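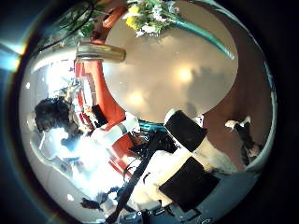

Two-finger hands are a solved problem, Zane Ozoliņš told us when he read the first draft, so why spend a whole section on them? He had a point and we argued about it for most of a Monday. My answer then, and my answer now, is that the hand is solved on a bare bench and gets a lot less solved once you put it over a table that has other things on it.

Figure 4. Wrist view over the round table, with both finger pads visible. Fisheye lens, no correction applied.

4.2 Comparing the two hands

We ran two grippers on the same arm with the same controller. The first is the Hiletus, the one with the long travel and the slow close. The second is the Drostard, which closes fast and is shorter by the width of my thumb (we did measure it properly, see the appendix). Both got flat black pads cut from one sheet, so whatever differences show up below shouldn't come from the rubber. I say shouldn't because we did swap one pad in January after it started to peel, and I can't promise the glue went on the same way twice.

Each hand got 335 trials. That's an odd number for a reason I'd love to make sound clever, but it's just where the Drostard run stopped when we lost the lab, and we trimmed the Hiletus run to match. A trial starts with the arm parked above the table, then the controller picks a target and goes. We scored a trial as good if the object came up and stayed up for five seconds. Dropping it at second four is a fail, and yes, we had a few of those, and yes, they hurt.

The wrist camera matters more here than I thought it would when we wrote the proposal. With the wide lens you get the pads and a big round tabletop in the same view, which is great, because the policy can see where its own fingers are the whole way down. You pay for it with distortion. The table edge bends hard, and overhead lights leave soft bright spots on a smooth top like the one in Figure 4. Our first detector loved those highlights. It would happily call one an object and send the hand down to pinch nothing at all! Retraining on 1,000 hand-labeled frames fixed most of it, though shiny things still give us trouble. A gold metallic cylinder lying on its side picks up light along its whole length, and the predicted grasp point tends to slide toward the brightest part.

Then there's exposure. The white gripper body sits close to the lens and blows out when the light is strong, and a bright window on one side makes it worse. We tried locking the exposure, which saved the gripper and turned the darker objects to mush. We tried the Sundqvist controller's auto mode, which hunts up and down as the wrist turns. In the end we let it hunt and masked the gripper body out of the input. The pads stay in. They're black, they hold their outline nicely against a pale tabletop, and taking them out cost us more trials than I want to admit.

As for the hands themselves, the Hiletus did better on wide objects and the Drostard did better on anything near clutter - stems, straps, cables, that kind of thing. I'd put that down to the shorter fingers, which have less to catch on. Zane thinks it's the closing speed, and we haven't run the test that would settle it. You'd want the Drostard slowed down to match, and its firmware only offers five speed steps, none of them close enough.

One more thing that belongs here even though it isn't about grasping. Cable routing changed our numbers. On the first few days the wrist cable on the Drostard pulled a little at full rotation, and the arm would settle slightly off target. We rerouted it with a Wisar clip and threw those trials out. If you're repeating this, check the cable before you blame the hand.

4.3 Controller settings

Both hands used the same gains unless noted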